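Rurgate Tabletop Surfaces: Data Card

Edska working set, release 3. Compiled by Ramil Ignacio. Grain labels checked by Divina Macaraeg. 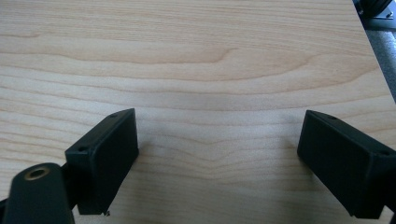
The set covers tabletops only. Legs, frames, drawers and chairs are outside its scope, and a table enters the set once regardless of how many leaves it has. Each leaf gets its own surface record under the same table number.

Contents

1. Summary
2. Scope
3. Record structure
4. Grain vocabulary
5. Finish and light
6. Labeling procedure
7. Known problems
8. Suggested uses
9. Uses we advise against
10. Changes since release 2
11. Maintenance

1. Summary

Rurgate is a collection of 794 surface records describing the wood grain, color and finish of tabletops. The tables were in ordinary use at the time of recording: kitchens, meeting rooms, a library reading room, two canteens and a number of home offices. Showroom pieces were excluded.

The set was put together to support work on grain matching. A repair shop replacing one leaf of an extending table needs a surface that agrees with its neighbor in color and direction of figure. Catalog terms do not help much with this. Two suppliers will use the same color name for surfaces that look nothing alike side by side, and few of them describe the figure at all.

Each record consists of a color range, a grain label, a finish label, a light note and at least one photograph. Records are in English. Measurements are metric.

2. Scope

Included:

Tabletops with a visible wood figure, whether solid or veneered.
Clear, oiled, waxed and lacquered finishes.
Tables in use, with whatever wear they have.

Excluded:

Painted or fully opaque tops.
Glass, stone and metal.
Printed wood patterns, where the person recording could identify them as printed.
Outdoor furniture.

The third exclusion is applied at the table. The edge and underside are examined where access allows. If the construction cannot be settled, the record is kept and the construction field is set to "unsettled".

3. Record structure

table_number
Integer. Shared by all leaves of one table.

leaf
Single letter. "a" for a table with one piece.

color_low, color_high
The lightest and darkest common tones, as plain color words from the list in colors.txt. Typical pairs are beige and honey, straw and tan, rust and dark brown. Small marks, knots and stains are ignored when choosing the pair.

grain_main
One label from section 4. Required.

grain_second
One label from section 4. Optional. Used when a second figure takes up a clearly separate part of the surface.

finish
One of: matte, low, medium, high. See section 5.

construction
One of: solid, veneer, unsettled.

light_note
Free text, up to 200 characters.

wear_note
Free text, up to 200 characters. May be empty.

photographs
List of one or more entries. The first is the reference view and should show the figure at a scale where single grain lines can be followed.

4. Grain vocabulary

The labels are descriptive. They refer to what the lines do on the surface and carry no claim about species or cutting method.

straight
Lines run parallel with little deviation across the whole surface.

wavy
Lines run in one general direction but rise and fall along their length. The waves may be long and shallow or short and tight. Use the wear note for neither; tightness is not recorded in this release.

chevron
Lines bend to a point, forming a V. The angle may be shallow. A single V is enough for the label.

arch
Lines bend in a rounded curve with no point. Stacked arches count as one figure.

swirl
Lines turn around a center, with or without a knot at the center. A swirl is local by definition and normally goes into grain_second.

mottled
No dominant line direction. Patches of light and dark.

joined
Separate strips with different figures. Label the strips individually only if the table has fewer than six.

A broad wavy figure that closes into a chevron lower on the surface is labeled wavy in grain_main and chevron in grain_second. If the same surface has a swirl as well, the larger of the two local figures takes the second field and the other is left out. This loses information. A third field was tried in release 2 and withdrawn; labelers filled it inconsistently and agreement on the second field dropped at the same time.

The boundary between chevron and arch is the most frequent source of disagreement. Where the bend has any visible corner, the label is chevron.

5. Finish and light

Finish is judged by eye under whatever light the room provides. No gloss meter was used.

matte: no brightening toward the light source at any angle.
low: a soft brightening, no recognizable reflection. Smooth, slightly glossy tops belong in this group.
medium: window or lamp shapes can be recognized, with blurred edges.
high: reflections are sharp enough to read a shape.

Under soft, diffuse light a low finish tends to look brightest in one area and to turn grayer toward the shadowed parts. The color pair should be taken from the evenly lit area. A common error in early records was to take color_low from the bright patch and color_high from the shadow, giving a range far wider than the wood has. Records made before August were reviewed for this and corrected where the photographs allowed it.

Recording was done in daylight where possible. Rooms with only overhead lighting are marked "overhead" at the start of the light note. Mixed light is marked "mixed".

6. Labeling procedure

Step 1. Clear the surface and wipe it with a dry cloth. No cleaning product. Residue from polish changes the finish label.

Step 2. Walk around the table once before choosing labels. Chevrons in particular look like arches from the far end.

Step 3. Write the color pair and the grain labels at the table.

Step 4. Assign the finish from at least two positions.

Step 5. Photograph the surface.

Step 6. A second labeler works from the photographs alone, without the first labeler's entries.

Step 7. Differences in grain_main are settled by discussion. Differences in grain_second are settled in favor of the person who stood at the table.

Step 7 was changed in this release. Previously all differences were discussed, and the discussions over secondary figures took more time than the recording.

The cloths used in step 1 are Filtex lint-free cloths throughout. Any dry, lint-free cloth will do for extensions to the set.

7. Known problems

Pale surfaces are heavily represented. Beige, straw and honey tones together make up more than half of the set. Dark and reddish woods are thin, and results on them should be treated as provisional.

The construction field is weak. Many tables had edges covered by banding and undersides that could not be reached. A veneered top with a solid edge strip will often have been recorded as solid in the earliest batch. Anyone needing reliable construction data should discard table numbers up to 200.

Small pale marks are recorded unevenly. A chip, a fleck in the finish and a crumb that survived the cloth look alike in a photograph. The second labeler is instructed to leave the wear note alone unless the first labeler wrote something.

Scale is not fixed. The distance between the viewpoint and the surface varies between photographs and no ruler was placed on the tables. Line spacing measured in one photograph should not be compared with line spacing in another.

Some 11 leaves were recorded with the table extended and again with it closed. The duplicates are flagged in duplicates.txt but have been left in.

8. Suggested uses

Retrieval of surfaces with a similar figure.
Testing written grain descriptions against labeled surfaces.
Training material for furniture repair students.
Study of how lighting affects judgments of color and finish.

The Filip lookup sheet included with the set sorts all records by main grain label, then color pair. It is intended for printing and use at the bench.

9. Uses we advise against

Species identification. The labels do not support it.
Valuation of furniture.
Estimating the age of a finish from the finish label.
Color matching for stain or lacquer. The color words are far too coarse, and the photographs were not calibrated.

10. Changes since release 2

Third grain field removed.
Color pairs reviewed as described in section 5.
"Interlocked" removed from the grain vocabulary and its records reassigned to wavy or mottled.
Construction value "unknown" renamed "unsettled".
Light note made mandatory for overhead and mixed light.
Table numbers are unchanged, including those of withdrawn records. Gaps in the sequence are expected.

11. Maintenance

Ramil Ignacio handles corrections to color, finish and construction. Divina Macaraeg handles the grain labels and the vocabulary. Corrections should quote the table number, the leaf letter and the field, followed by the proposed value. Proposals for new grain labels need at least three surfaces already in the set to which the label would apply.

Withdrawn records are listed in withdrawn.txt with the release in which they were last present.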